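Workshop notebook – Hisudwood canteen bench, two-arm cell
Aug 7, 2026

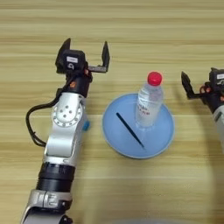 Table clearing is the part of the Hisudwood job that changes most for the kitchen people, so that's where the bench time is going. Trays and mugs were fine back in the spring. Mixed plates are the pain. Today's set is one plate, one tall thing, one thin thing, in any arrangement we like. Started with the light blue round plate, water bottle standing up on it with the red cap on, black stick lying across the other half. Left gripper wide open, right one pointed at the bottle. Looks like nothing. It's a good test though: clear bottle full of clear liquid on a pale plate, so the label and the cap are most of what the vision gets to work with, and the stick is so thin that a few mm of error and you close on air.

Order of ops we settled on: bottle off first, then stick, then plate. Tried plate-first as a lift with everything on it, in sim only. Don't. Anything tall on a shallow rim is going over.

Bottle grasp. Go for the body under the cap, not the cap. A cap grasp is tempting cause red is easy to find, but if the cap is only half screwed on you lift the cap and leave the rest. Kitchen staff told us half the bottles come back like that. Force limit left where it was, full bottles don't squeeze much, empties do. Need a separate empties run. Put it on the list.

Stick grasp. Approach square to the long side, fingers right down to the plate surface, slow close. The worry is the rim – if we come in too near the end, one finger lands on the rim and the wrist takes the load. Added an offset toward the middle of the stick. Want soft tips on the left gripper for this, asked for them twice now. Asking again.

Plate. Leave for the next session. Rim is low, not much to get under. Idea from the parts bench: slide to the table edge and pinch there. Ugly but it's what a person does with a full hand.

Log count stands at 873 attempts since we moved to this table, all kinds of object lumped together. They need splitting by object before anybody quotes a success rate to Sondier. Please do not put a number in the slides until thats done. I mean it.

Now the people side, which I keep meaning to write up and don't.

Went over to Hisudwood and sat through a lunch service from behind the return hatch. The clearing station is 2 people. One strips, one racks. The stripper (their word) takes bottles, sticks, napkins, yogurt lids off the plate, and the racker feeds the washer. The plan as sold by Sondier is that the cell does the stripping and both people move to the washer side and the serving line. On paper, fine. Watching it, less so.

Things I wrote on the back of my hand or close to it:

– The stripper sorts. Liquid left in a bottle gets poured out in the sink, then the bottle goes to recycling. Our cell drops bottle in bin. A full bottle in the recycling bin is heavy and somebody has to lift that bag. So we have taken away one job and made a worse one at the other end. Not in the spec anywhere.

– The stripper catches things people leave behind. Phones, badges, a ring once, apparently. No one at our end has thought about what the cell does with a badge on a plate. Should stop and flag, I think. Unknown object = hands off, light on.

– Pace. Rush comes in lumps. People speed up for ten minutes and then lean on the counter and talk. The cell does one speed. The racker will be waiting on it in the rush and then fed at a steady drip right through what used to be the quiet bit. They asked me about that straight out: do we still get the quiet bit. I said I'd find out. Have not found out. This matters more than cycle time and I'd like it raised at the next call, not tacked on at the end of it.

– The one who strips has a bad wrist from years of it and would be glad to see the back of the job. The one who racks is less keen, they've got used to working as a pair and the new layout puts them at opposite ends. Both worried about hours. Sondier says no cut in hours through October. What happens after October isn't written down anywhere I can find.

– Height. The hatch counter is higher than our bench. Arms don't care, the person who has to reach in and clear a jam does.

Training: the Yule panel is going to be the thing they touch every day. Current screen has 56 settings on it. They need maybe stop, go, and "come look at this". Moving the rest behind a login. Brarex grippers have their own fault codes, which show up as bare numbers on the Yule panel, and that's no use at all to someone with wet gloves on. Translate to plain words. Wet gloves also means the touch screen is doubtful, so ask for a real button.

Bench notes before I forget:

– cable loop on the left arm swings wide when the elbow comes up. OK here, will catch on the hatch frame over there. Re-dress it shorter or sleeve it.
– shadow from the arm falls on the table right by the work. Canteen has strip lights from above, probably worse. Take a lamp next visit and measure it properly.
– table grain is stripy and the stick detector liked one of the darker bands for a while this morning. Threshold raised, seems to of settled. Canteen counter is plain steel so may be a non-issue, but then it's reflections.

To do: empties run. Soft tips. Split the log. Half-screwed caps, do it on purpose and see. Write to Hisudwood re: where the liquid goes, ask if a pour-out step by a person is OK or if they want it in the cell. If it's in the cell that's a lot more work and a drain.

Left the arms parked and the panel off. Key is in the drawer.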